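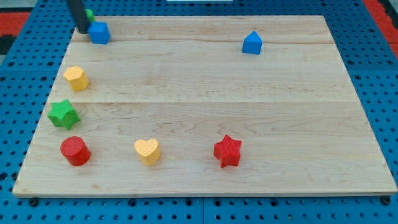
Asgate cell, progress report no. 3
To: Reddy program office
From: Rhun Lougher
July 1, 2026

Short one this time, we're mid-calibration and I want to get back to it. Budget sheet goes separately.

Where we are

Cell is running. Not full shifts yet. Since the March report we've replaced the fingers, re-seated the work board, redone the camera-to-arm calibration twice and written down a start-up routine that somebody other than me can follow. Pick tests on the shape blocks restarted after the second calibration. Target for the milestone is 2000 logged picks, we have over 600 that I'd be willing to show anyone. The earlier ones I've thrown out, see below.

Work board

This ate most of the period. The maple board bolts down to the blue pegboard and I had been treating the pegboard as one flat surface. Wrong. It's in panels and there was a small step at a seam, so the board rocked. Very slight, you'd never feel it by hand. The arm noticed. Heights taught on the left were off on the right, and we spent far too long blaming the wrist.

Fix: board off, panels leveled and shimmed, board back on, front bolts tightened a little at a time, side to side. Then marked the bolt heads with paint pen so we can see if one turns. Mark check is now part of the morning routine. So far they've stayed put.

Board finish is a bit shiny and gives the vision software trouble under the overhead lights. Turned the lights down, better. I'd like to try a matte wax but not until the pick count is done, don't want to change two things at once.

Gripper

The old finger pads had worn smooth at the tips. New ones from Vustov arrived late, and the first pair had the mounting holes drilled wrong. They replaced them without a fuss. Swap takes under an hour including re-zero. Old pads kept in a labeled bag in case anyone wants to look at the wear.

Finger cleaning: wipe with alcohol at start of day, let dry, close on the gauge block, log the reading. If the reading has moved, re-zero before anything else. We had been skipping the log when in a hurry. Not any more.

Pads to be changed every 400 picks for now. That's a guess based on one worn pair, will adjust once we have a second.

Blocks

Cube and cylinder are easy. The hexagon is fine if the fingers come in on the flats, so the approach angle is now set from the outline instead of fixed. Heart is okay across the wide part, slides out if we take it near the point.

Stars are the problem. Fingers land on two points, block twists, and it either drops or gets carried crooked. Tried closing slower, helped some. Tried gripping in the notches, helped more but needs the angle right and the vision isn't always sure which way the star is facing. Still open. The house shape goes wrong sometimes at the roof end, same sort of cause I think.

Second issue, blocks close behind the one being picked. With the arm down over the far left of the board the fingers can hide a neighbor from the camera and the software then forgets it exists. Now we take a clear look with the arm parked before each pick and keep that list until the arm is back home. Slower per pick, far fewer bumps.

Downtime

Lost 84 hours in total. Biggest piece was the rocking board, then waiting on pads. The rest was a cable at the base of the arm that had been rubbing on the bracket. Intermittent fault, miserable to find. Re-routed, sleeved, tied off with slack for the full swing. Spare cable is on order and is the only unplanned spend this period.

Thrown out data

Everything before the board was leveled. I know that hurts the count. The heights were wrong and the failures in there tell you about the board, nothing about the gripper. Files are kept, marked do not use.

Next

- finish pick count, stars included
- second pad change and compare wear
- hand the start-up routine to the Lelodent team and have them run it cold, with me out of the room
- trial of matte wax on the board, after the count
- write up cable routing with a drawing, curently it's in my notebook

What I need from you

Approval for one more set of pads. Also a decision on wether the stars count toward the milestone as they are, or whether a partial result is acceptable with the reasons written up. I'd rather know before the next payment date than after. Mail is fine, I'm in the cell most of the day and miss calls.

Rhun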